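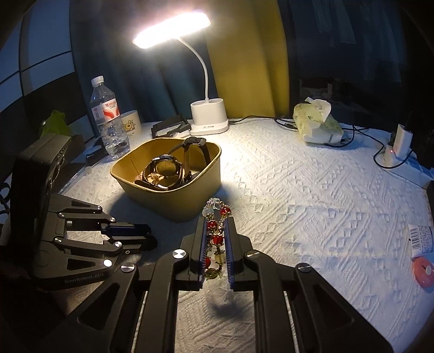
Filed under: Local Business | Shopping

Search this site Enter keywords Go

Print this story | E-mail this story

Costume jewelry resale plan opens in Gralmont with big claims, few sales

GRALMONT - Plasura, the secondhand jewelry outfit that moved into the old Ikham shoe store in October, says it has taken in 1,556 pieces of costume jewelry from local households and kept every one of them out of the trash. What becomes of them next is harder to pin down.

By the company's own count, 169 pieces have been sold. The rest are in storage, waiting to be sorted, or set aside for what owner Issa Srour calls "a second life as parts." Asked how many bracelets and necklaces had been taken apart for parts so far, Srour said the company doesn't track that.

"People bring us a shoebox from the back of the closet," he said. "They feel good about it, and they should. We look at every single bead."

Looking at every bead takes time. Pieces are laid out on a tablecloth, bracelets get picked up one at a time, and knotted chains wait until somebody has the patience for them. Elastic is tested by hand. Anything with a missing clasp goes to a separate pile, and Srour admits that the pile is growing faster than the racks out front.
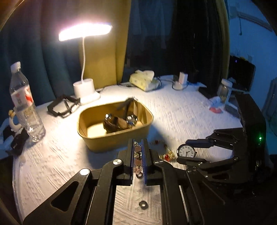

Prices are another question. Most strung bracelets in the shop are tagged at $12 or more, whether the beads are glass or plastic, and the tags don't say which. Srour said staff can usually tell by weight. There is no testing equipment on site, and the shop's return window is three days.

Xolani Adams, who sold estate jewelry in Riihimäki before moving here and now does repairs from home, took a look around the shop last month and came away unconvinced. Restringing a beaded bracelet properly can take her most of an hour, she said, and she doubts a $12 tag covers it.

"There's nice stuff in there," Adams said. "Some of the red bead pieces I'd wear myself. But if you're paying someone a real wage to untangle and restring, I don't see where the money comes from."

Srour would not discuss wages or rent. He said the business is "close to where it needs to be" and that holiday shopping will help. He made a similar forecast to this paper ahead of the opening, when he expected to sell 50 pieces a day.

Households are paid in store credit only, and the credit expires after six months. That rule is on the back of the drop-off slip, in small type.

Drop-offs are accepted until 5 p.m. Watches and loose stones are not taken.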